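Re: table cover and boxes before the November open day

Harkwood list,

Replying on the table covering and the boxes, as both came up again. Two from the big table, with the box at the right-hand end: 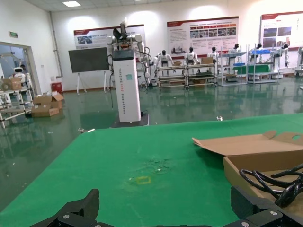
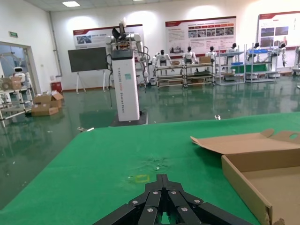

The green table, with the worn spot by the yellow outline and the open box.

Earlier message, from the Gronditz end:

> Can we get another year out of the green cover?
> I've got a quote from Giradano for a new one at $300 and
> would sooner leave it. Also, are the boxes fit to reuse?

My view is no on the cover. The mark sits near the middle, right where people work, and turning the cloth around won't hide it. I'd pay the $300 and keep the old one for packing.

On the boxes – keep the good ones flat and recycle anything like the one in the second picture, where the front corner is torn. Trình needs 41 sound ones and we should have that many in the store.

The yellow outline will have to be marked again on the new cover, so please measure where it sits before the old one comes off.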